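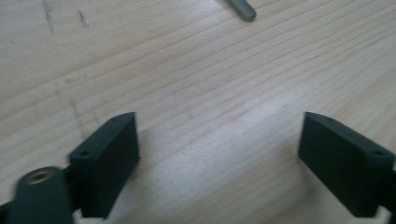 Figure 2. Light-coloured table top with long, fine grain lines running diagonally. A brighter sheen across the middle makes the grain harder to see.

2.2 Glare and reading comfort at shared tables

Most earlier work on lighting in reading rooms measures the light that falls on the page. Less has been written about the light that comes back from the table around it. A reader looking at a book also sees a wide area of table top, and when part of that area is much brighter than the rest the eye has to keep adjusting. In our first interviews, readers seldom used the word glare. They said that a seat was "tiring" or that they had moved because the light was "in the way".

A pale wood surface can show this effect even when it isn't polished to a high shine. The sheen lies where the angle between the light source, the wood and the eye is right for it, so it shifts when the reader leans forward or moves along the bench. Two people at the same table may therefore give quite different accounts of it. Figure 2 shows a band of this kind, with the grain partly washed out inside it and easier to follow on either side.

We studied the question in the reading rooms at Ruvier and Gamwood. The two buildings are close in size and have the same opening hours, but their rooms are lit in different ways. Ruvier has tall windows along one wall and ceiling lamps that are left on all day. Gamwood has small high windows and a shaded lamp at each place, which readers may switch off. Both libraries bought their tables from the same supplier, Murnent, and neither has changed the finish.

Fieldwork began in December and ended in January 2019. These are dark months, and the low sun reached the Ruvier tables only in the late morning. We do not know how the results would look in summer, when the sun stands higher and would strike the tables at a steeper angle.

Fourteen readers took part at each library. Each was asked to read a printed article for as long as they would in a normal visit, sitting wherever they liked, and to fill in a short form afterwards. The form was drawn up by Rungnapa Inthanon and tested on library staff before use. It asked about the page, the table and the room as separate items, as the staff who tried the first version had tended to give one answer for all three. Tín Ninh noted the seat chosen and any change of seat, but did not speak to the readers while they were reading.

Readers at Ruvier complained more often about the table than about the page. Several had turned their chair or placed a coat over the part of the table in front of them. One had laid out sheets of dark card, brought from home for the purpose. At Gamwood the complaints were fewer and mostly concerned the lamp, which some readers found too close to the face. Those who switched it off said the page was then dim but that they preferred it.

Ratanaporn (her earlier survey of school libraries is discussed in section 1) suggested that matt desk mats would remove most of the trouble at little cost. Our results give this some support, with the limit that mats take up room and readers with several books open tend to push them aside. A duller finish on the table itself would avoid the problem, but we had no means of testing one in rooms that were in daily use. The seat plans and the wording of the form are given in the appendix.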